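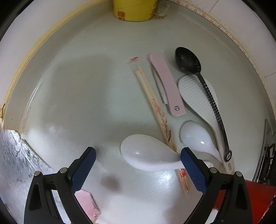
Ruth Quintero
Schools Editor, Sorkaswood

How a hand-held gripper helps to teach a robot

A robot arm can be very strong and still be no good at picking up a spoon. Spoons are thin, smooth and curved. They slide when they are pushed, and they often lie on top of each other. This page is about the Flovley, a tool made for teaching robots to do small jobs like this one.

What is it?

The Flovley is a gripper. A gripper is the part of a robot that does the work of a hand. Most grippers are fixed to the end of a robot arm. This one is held by a person.

It has two fingers, a left one and a right one, and they close towards each other to pinch things. Each finger is lined with two dark blue pads that have a rough pattern. The fingers are joined to black arms called linkages. A linkage is a set of stiff parts joined together so that when one part moves, the others move too. Scissors and folding chairs use the same idea.

A camera on the tool looks down past the fingers and records what they are doing.

How does it teach?

A person holds the tool and does a job with it, such as lifting a white spoon out of a basin. The camera records the job. A computer then studies the recording and works out two things at each moment: where the gripper was and how far open its fingers were.

One recording is not enough. The makers suggest 200 recordings for a simple job and 900 for a harder one. The set that comes with the kit has 2,345 short recordings in it, all of kitchen jobs. A robot with the same kind of fingers can use them as a starting point.

Why practise in a basin?

A basin is harder than a table. The sides curve upwards, so the gripper has to come in from above without knocking the wall. A pale spoon in a pale basin is also hard for a computer to pick out, as the edges do not show up well. A black slotted spoon is easier to find.

Things that overlap are harder again. If the handle of one spoon rests across a rice paddle, lifting the paddle will move the spoon as well. The computer needs to see this happen many times before it can plan for it.

Packets cause trouble too. Chopsticks in a clear plastic sleeve have to be picked up by a surface that bends and shines. Knives are a job for a grown-up, even when they fold.

What is in the kit?

The kit has the gripper, a camera mount, a charging lead and a set of spare pads. It weighs 457 grams without the lead. The pads wear smooth with use and should be changed when they start to slip. They pull off and push back on - no tools are needed.

What can it not do?

The Flovley cannot feel how hard it is pressing. The person holding it can, but that feeling is not recorded. A robot taught in this way may squeeze a soft thing too hard. It also cannot pick up anything wider than the gap between its fingers, so a large bowl has to be held by the rim.

Words to know

Gripper: the part of a robot that holds things.
Linkage: stiff parts joined so that they move together.
Recording: the pictures and movements saved from one try at a job.

Next page: How a robot finds an edge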